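Rernport Gripper Comparison Set
Data card, version of July 7, 2019

Summary

The Rernport set supports the comparison of two grippers, the Pedeo and the Gredono, on one arm and under one controller, the Ikeda. It contains 600 trials recorded in furnished rooms. Objects were left as the residents of each room would keep them, and no background was cleared before recording.

Contents

Each trial consists of one color video, the joint positions of the arm, the commanded and measured opening of the gripper, and a short text label. Trials involving hinged containers form a separate subset of 70 and carry the prefix "lid". They were recorded in March, after the fingertip pads had been replaced, and should not be pooled with earlier trials when grip force is compared.

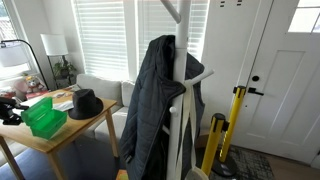
Container task, living room. The gripper extends toward the raised lid of a green translucent box.

Method

Both grippers were run with the same approach speed and the same arm mount. Closing force was set once per gripper and left unchanged — no tuning was permitted between rooms. Camera exposure was automatic. Rooms with large windows therefore show visible changes in brightness, and users who train on color alone should take this into account.

Known limitations

Force readings are missing from 56 trials owing to a logging fault in the controller. These trials are marked "noforce" in the index file. Transparent and translucent objects have no depth data.

Use

The set is provided for research and teaching. Requests for the raw controller logs should state the trial numbers required.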